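Finding out why a robot hand won't let go (and fixing it without losing a fingertip)

If you've worked with jointed robot hands for any length of time, you'll know the fault I mean. The hand closes on something perfectly well, the arm moves to the drop spot, the open command goes out, and one finger stays curled. Ours did it on and off through most of August, and I'm writing up the whole business because I spent a good many evenings hunting for a page like this one and never found it.

I should say that I'm not the clever one here. Levente Farkas wrote our grasping code, and Magdolna Deák looks after anything with a screw in it. I mostly run the table and keep the notes. Our controller software is called Antal, so if your menus have other names you'll need to translate a little as you go.

Before you touch anything

A finger that's stuck closed may still be pushing, and it can let go all at once. Press the stop button, then switch off the power to the hand at the supply, and give it 45 seconds before you reach in. Kornél Boros once got a good pinch across the knuckles by trusting the stop button alone, which on our setup stops the arm and leaves the hand holding. Yours might be wired differently, so please do look it up!

Step 1. Make it happen again with something soft

Start with a light, crinkly item. We use bags of potato chips, since the film creases where the finger presses and you get a good look at where the force is going. Close slowly, at 40 per cent of your usual speed, then open. Do this over and over until the fault turns up, and write down which finger it was each time. Don't skip the writing down (I did, and had to start over). 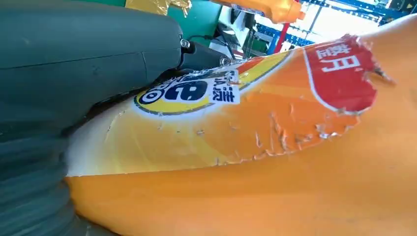

What if the finger only sticks when the bag is already squashed?
Film can fold into the gap under the finger and hold it there like a wedge. Cut the power, wait, ease the bag out by hand, and try again with a fresh one before you blame the hand itself.

Step 2. Try something firm

Bottles are good for this because they don't tuck into anything. Set a couple upright and lay a couple on their sides, so the hand has to come at them from different angles. If the fault shows up with bottles as well as bags, you can stop worrying about packaging and start looking at the hand.

Have someone at the laptop watching the motor current while the hand works, with the stop button where they can get at it without standing up. What you're after is the moment of opening. A healthy finger gives a short bump in the current and settles. Ours climbed, stayed up, and tripped the limit after 3 seconds, which told Levente that the motor was trying to open and something was holding it back. If you see no current at all, your trouble is in the command or the wiring, and you can skip ahead to Step 4.
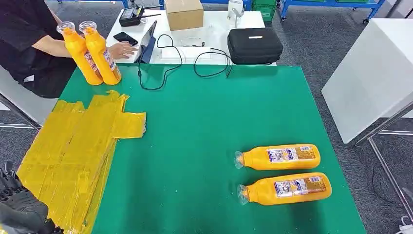 Step 3. Look over the joints and linkages

Power off again, same wait as before. Bring a good torch and take your time over this one. Work from the back of the hand out to the fingertip and check each joint screw by feel. A screw that's too loose lets the linkage lean over and bind, and one that's too tight does much the same thing from the other direction, so don't go cranking on them. Magdolna backs each one off a quarter turn, moves the finger by hand, and brings it up again until the side play is just gone.

Then look into the gap between the upper segment and the curled one beneath it. Crumbs, flakes of printed film and bits of tape all like to settle in there. A soft dry brush gets most of it out. Follow any cable near the fingers through the full range of motion too, moving the finger gently by hand, and make sure it never gets drawn into a joint.
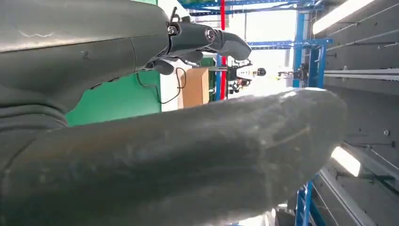 Can I oil the joint if it still feels stiff?
Leave the oil alone unless the manual for your hand calls for it. Oil collects dust and crumbs, and in our case it made the sticking worse within a day.

Step 4. Check the open command

Look in the log for the open command and the reply that should follow. In Antal they sit on neighbouring lines. If the command is there with no reply, reseat the connector at the wrist and run the test again.

Step 5. Put it back to work slowly

Run 200 open and close cycles with nothing in the grip, then go back to the bags, then the bottles. Ours was a joint screw done up too tightly after a repair, plus a fair helping of chip crumbs. We now brush out the fingers at the end of every session, and Magdolna puts a dab of paint across each screw head so that a turned one shows up.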